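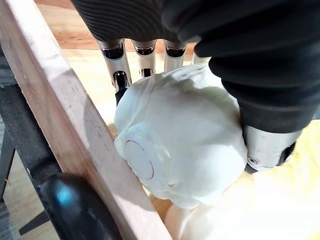

A creased white bundle at Drurnbridge, between metal fingers and thumb.

Nerys Maddocks has been wrapping objects for storage for most of her working life, first at the Grendby depot and now at Drurnbridge, where she is responsible for the soft-packed shelves. The store holds 773 items. Of these, 323 are wrapped in soft material with no box, and those are the ones she was asked to talk about.

"A box tells you how to pick it up," she says. "It has a base and four sides. A soft bundle has none of that, so the wrapping has to do the work."

Her method starts with the weight. Each object is weighed bare and the figure is written on a card before any material is cut. Anything over 3 kg goes into a crate and is outside her remit. For the rest she cuts a square of wrapping with sides three times the longest side of the object, sets the object down on the diagonal and brings the corners over in a fixed order: near, left, right, far.

The order is a house rule. Maddocks wants the last fold to fall on the same side of every bundle, so that whoever unwraps it years later knows which corner to lift first. "Before we fixed it, people were turning things over to look for the loose end. That is when you drop them."

She is less strict about appearance. Bundles with an uneven outline go on the shelf with the rest. Creases on the outside do not concern her. What she checks is slack, by pressing the flank with a thumb and watching how far the material travels before it meets the object.

"If it moves more than the width of a pencil, I open it and start again. If it doesn't move at all, I also open it. Tight wrapping puts the load on whatever sticks out furthest, usually a handle or a spout."

The padding goes in separately. Hollows are filled first with small twists of tissue, then the projecting parts are built up until the whole thing is closer to a rounded lump. This takes longer than the wrapping. Maddocks allows 35 minutes for a jug and says a teapot can take twice that.

Asked how a finished bundle should be held, she gives a short answer: from the top and the side at once, with the thumb opposite the fingers and low enough to stop the weight swinging. A second hand goes under it before it leaves the table. Lifting by a fold is not allowed. She would sooner have material bunched up under the fingers than a grip on one pleat, as a pleat will pull out of the wrap and take the padding with it.

Awuor Mutiso, who keeps the shelf register, has a different complaint. Her difficulty is telling one white bundle from the next. Tags were tied on until last December, when a check of the Bowen shelves found several lying loose. The number is now on a cloth strip stitched to the far corner and repeated on the shelf edge.

"Stitching is slow, and I had objections from everyone who had to do it," Mutiso says. "I have not had to open a bundle to identify it since."

The two disagree over how often bundles should be opened for inspection. Mutiso would like every one unwrapped on a fixed cycle. Maddocks argues that each unwrapping is a risk in itself and prefers to weigh the bundle closed, compare it with the card and open it only if the figures differ. The Skendlow shelves are being run Mutiso's way for now, and the rest are run on weight.

Maddocks has one piece of advice for anyone packing at home. "Use more material than you think, and write down what's inside before you close it."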